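What Becomes of the Family China
Matonbridge Quarterly, Home and Heritage 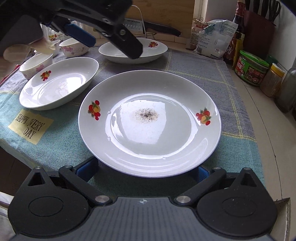
Why is so much inherited tableware being given away?
Most households now keep one set of dishes for every occasion, and a second set that must be washed by hand has no place in the cupboard.

The Matonbridge Household Museum has received offers of donated tableware since it opened its doors. For many years these came at a steady and manageable pace. In the twelve months to March, the museum received 421 such offers and accepted 14. The remainder were declined with a letter, and the letter has lately been rewritten.

"The old version thanked people and wished them well," says Aaliyah Morin, the museum's head of collections. "They would telephone the next morning to ask what they were supposed to do now. We felt we owed them an answer to that."

The question is a practical one. Dinner services were once a standard wedding gift in the towns along the Sevcombe valley, bought piece by piece from department stores over several years. A full service for 11 or 12 people, with tureen and gravy boat, represented a serious outlay. Those who received such gifts are now moving to smaller homes, and their children often have neither the storage nor the wish to take them.

Prices reflect this. At the Gavalas auction rooms, which hold a household sale every other month, complete services with floral or fruit borders regularly sell for less than the cost of shipping them. Single pieces do better. A buyer who has broken a sugar bowl will pay well for its replacement, and a serving platter finds a home more readily than the plates that match it.

The museum advises families to begin with the underside of each piece. A maker's mark, a pattern number or a painter's initials may help to establish the date, and a clear photograph of the mark is more useful to a curator than a photograph of the whole set. Owners are also asked to write down what they know: who bought the service, where it was kept, and on which days it came out. Of the pieces accepted last year, nearly all arrived with notes of this kind.

Use is a more delicate subject. Many owners believe that a service loses its worth once it is put on the table, and some have kept theirs in tissue for 44 years on that understanding. Ms. Morin does not share the view. Decoration applied over the glaze will wear in a dishwasher, and metallic trim should never go into a microwave, but a sound plate may be used for dinner and washed in warm water with a mild soap. Older pieces of uncertain origin are another matter — some early glazes and colors contain lead, and these should be tested before any food is served on them.

Families who wish to divide a service are encouraged to do so. The museum's own display includes four plates from a set that was shared among cousins in three states, the rest of which remain in their kitchens.

The revised letter and a short guide to makers' marks are available at the museum's front desk and at the Tikton branch library.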